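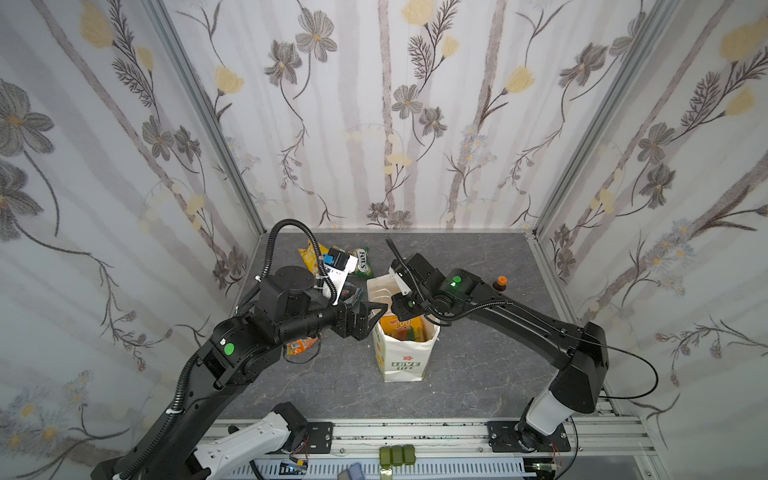

图1 花卉条纹墙纸与灰色石纹台面

万圣节季节性陈列进店检查表(附检查意见)
适用:Jandumside 门店,季节区、端架、橱窗、试衣区入口
检查人:Enikő Somogyi
陪同:Attila Tóth(门店陈列)
供货方:Hasham(服装、毛绒)、Farkas(灯串、充气件)

填写说明:每项填“合格”“不合格”或“待查”。口头保证一律不算合格。供货方说“去年也是这么卖的”,请原话抄在意见栏,然后填“待查”。

一、通道与出口

1. 季节区主通道畅通,无货箱占用
结果:不合格
意见:早上九点看是通的,下午再去,两辆补货车并排停在南瓜桶前面。Attila 说只是临时放一下。我问临时是多久,没得到答案。婴儿车过不去。

2. 应急出口标识不被悬挂物遮挡
结果:不合格
意见:蝙蝠挂饰正好垂在标识前面。站在收银台看不见字,蹲下来倒是能看见,可是谁会蹲着逃生。当场摘了三只,剩下的请门店自己处理。

3. 充气摆件的固定绳不横跨通道
结果:合格
意见:绳子收在底座后面。绳子是黑的,地毯也是黑的,我还是绊了一下,建议换成浅色。

4. 顶部悬挂件有第二道固定
结果:待查
意见:门店给我看了一张安装单,上面每一格都打了勾,笔迹、墨水、倾斜角度一模一样。我想看一看梯子上去以后的实际情况,被告知梯子锁在仓库。下次来之前请把梯子备好。

二、服装与面具

5. 吊牌注明纤维成分和远离火源提示
结果:不合格
意见:骷髅兔子连体服有,骷髅小熊没有。同一家供货,同一个货架,同一个价。Hasham 的 Gergely Bíró 在电话里说小熊那批“应该是一样的料”。“应该”不能写在吊牌上,也不能写在这张表上。

6. 面具眼孔大小不影响侧向视线
结果:不合格
意见:我自己戴了,狼人面具往左看只看得到橡胶。包装背面写着“视野开阔”。

7. 儿童尺码无颈部抽绳
结果:合格
意见:抽查了货架前排。后排的没有翻,不代表后排也合格。

8. 斗篷下摆长度与标注尺码相符
结果:待查
意见:小号铺开来比中号还长。门店认为是包装装错了,我认为是没人量过。已让 Attila 把两件都留在办公室。

9. 面部彩绘附成分表,且为本地语言
结果:不合格
意见:成分表有,字小得要用手机放大才能读,贴的位置又刚好压在折边上。绿色那款摸起来比别的粘,不下结论,先下架。
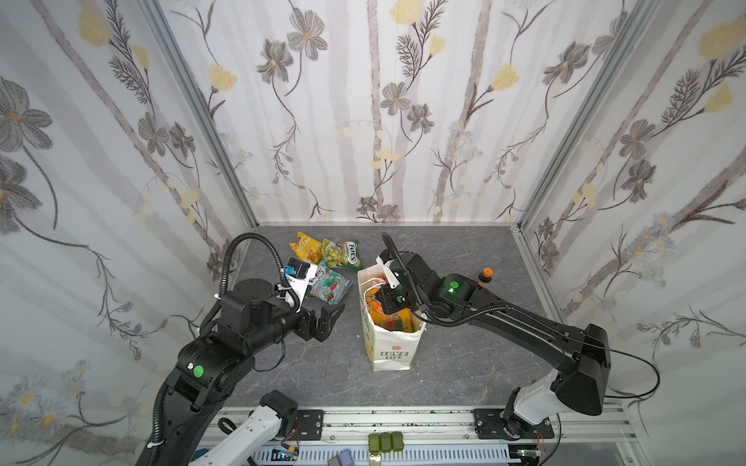

三、灯具与电气

10. 灯串插头、变压器无破损,额定值可读
结果:不合格
意见:橱窗右侧那一串的标签磨花了,读不出来。Farkas 的说明书上印着可连续点亮1000小时,我问测试报告在哪里,回复说在总部。总部说在 Farkas。请在下次检查前让它出现在我面前。

11. 插线板不串接
结果:不合格
意见:三层串接,藏在假蛛网下面。假蛛网是什么料,没人说得出来。这一条不给宽限,当天拆。

12. 电池仓有螺丝或需两步动作才能打开
结果:不合格
意见:发光魔杖一掰就开,纽扣电池直接掉到我手里。整箱115支全部撤下货架。门店问能不能只在旁边加一块提示牌,不能。

13. 烟雾机放置在无人通行处
结果:合格
意见:没开机,所以合格。开了以后请重新填这一项。

14. 感应式发声摆件音量适当
结果:待查
意见:门口那个会尖叫的管家,我走过去它不响,走过去之后它才响。音量我没带仪器,只能说 Attila 也吓了一跳,他每天都从那儿过。

四、货架与堆头

15. 端架承重标识清楚,实际堆放不超标
结果:待查
意见:标识写的是单层上限,堆的是陶瓷南瓜。问一只有多重,得到两个不同的数字。称完再说。

16. 毛绒玩具堆头高度不超过肩部
结果:不合格
意见:骷髅毛绒动物堆得很好看,也很好倒。最上面那排请撤掉。顺便说一句,包装上写这些小动物都是因为自己不小心才死的,摆在安全提示牌旁边,不知道是谁的主意,我个人倒觉得比提示牌管用。

17. 玻璃与陶瓷制品不放在儿童可及的下层
结果:不合格
意见:放在最下层,还打了折。编号1776的糖果罐边沿有毛刺,已撤样品一只,请门店把同编号的都摸一遍,戴手套摸。

五、人员

18. 临时员工接受过季节区安全讲解
结果:待查
意见:签到表上有名字。我随便问了其中一位,应急出口在哪里,他指了试衣间。

19. 换装员工的服装不妨碍操作
结果:合格
意见:收银的女巫袖子卷起来了,可以。扫码枪没有挂到袖口。

整改期限与复查

第2、11、12项须当天完成,由 Edit Oláh 拍照回传。其余各项由门店报出完成时间,我会加上自己的怀疑再去一趟。“已安排”“已沟通”“正在跟进”不视为完成。
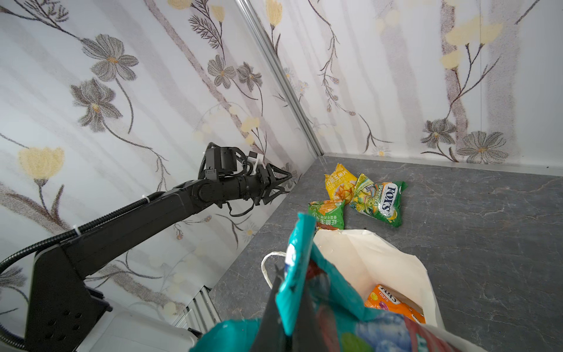
本页最后更新:一月

复查补记:第5项的吊牌,Hasham 后来补寄了一批,贴纸式,盖在原吊牌上。揭开一张看,下面的成分和上面的不一样。Gergely Bíró 说以上面的为准,我要求书面说明,到更新本页时还没有收到。第10项的测试报告收到了封面。第15项称过了,两个数字都不对,比较重的那个还轻了,端架已减掉一层。

剩余季节品进仓前请按同一张表再走一遍,特别是带电池的,电池取出后单独装袋。仓库联系人改为 Imre Csonka。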